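Unit 4: Getting a small product into shops
Notes for the retail and gift trade class

OK, so last time we got as far as the finished product sitting in boxes in your garage. Now somebody has to sell it, and I'm going to spend most of this session on wholesale, where I see the most money lost.

First, the words. Retail price is what the shopper pays. Wholesale price is what the shop pays you, and in gifts and toys that's very often half of retail (we call that keystone). Landed cost is everything it took to get one unit to your door: making it, boxing it, freight, duty. People forget the freight. I forgot the freight on my first order and I still think about it!

Let's run the Kallico case from your reading. Maribel Paucar has a card game for kids and a first print run of 1,515 copies. She has 108 shops on her call list and wants to sell to them by the case. A case is 14 games. If she fills every case she can, that's 108 cases with three games left over - and yes, it's a funny coincidence that it matches her call list, but please don't plan on every shop saying yes. Most of them won't answer the first email.

Now the part where you pick a retail price. Start from the shelf and work backward. What do similar games sell for, two feet away, in the same store? Cut that in half, take off your landed cost, and see what's left to pay for samples, a sales rep and your own time. If the answer makes you feel a little sick, go back and look at the box. Boxes are nearly always bigger than they need to be. 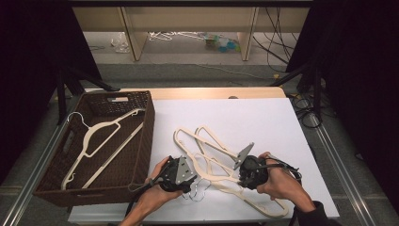 Cream plastic hangers on the tabletop, two more in the woven basket.

Back to reps. A rep carries your line along with a bunch of others and gets a commission on what ships. Alcides Agudelo came to talk to this class in May and his advice was to ask any rep which lines they dropped last year, and why. I love that question. Write it down. Also ask whether commission is due on reorders the shop sends straight to you, and get the answer in the contract.

Terms: for a first order, ask for payment up front. After that you can offer net 30 if the shop has paid well. Midier, in the second case, gave net 60 to everybody and ran out of cash with a full order book. Read that one twice, it's short.

Minimums: low enough that a tiny shop can try you, high enough that packing the order is worth your evening. I like one case. Brultetti asks for 10 units and Montoya has no minimum at all, so compare those two before we meet and tell me which you'd sooner be.

For next time: a one-page price sheet for your own product, with wholesale, retail, case pack, minimum and terms. Bring a printed copy, we're going to swap them and play the grumpy shop owner.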